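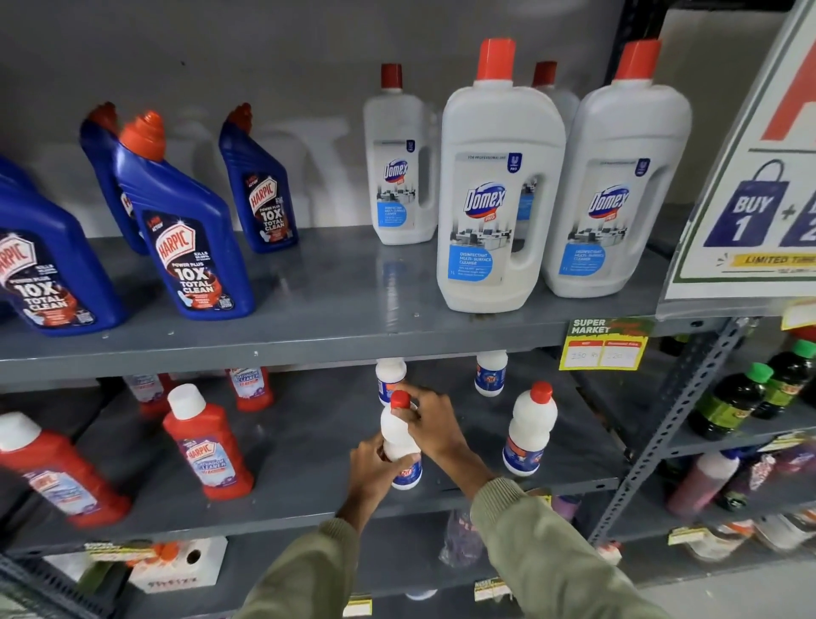 *Cleaning products on the shelves.*

## Jetiddale Community Pantry: your questions

**Who can shop here?**
Anyone in Jetiddale or Gauthier! No income check, no forms. Give your first name and postcode at the desk and grab a basket.

**What do you stock?**
Tins, pasta, rice, bread, nappies, pet food and household cleaners. Fruit and veg arrive by mid-morning, and in June we get boxes and boxes of mandarins (my favourite time of year).

**How much can I take?**
Each household gets 4 bags a visit, up to 2 visits a month. Big family? Have a word with Lucie Thibodeau and she'll sort out extra.

**Can I donate?**
Yes please! Sealed and in date. We can't take home cooking, even Normand's brilliant chutney. Soap, laundry powder and toilet cleaner go very quickly, so they're always welcome.

**Is there parking?**
Out the back, off Wevel Lane. The ramp is on that side too.

**Do you deliver?**
Within Jetiddale, yes. Ring extension 3033 before noon and ask for Huguette Marchand.

**Can I bring the kids?**
Of course, there's a colouring table by the door and we love seeing the drawings go up on the wall.

Updated 2020-01-22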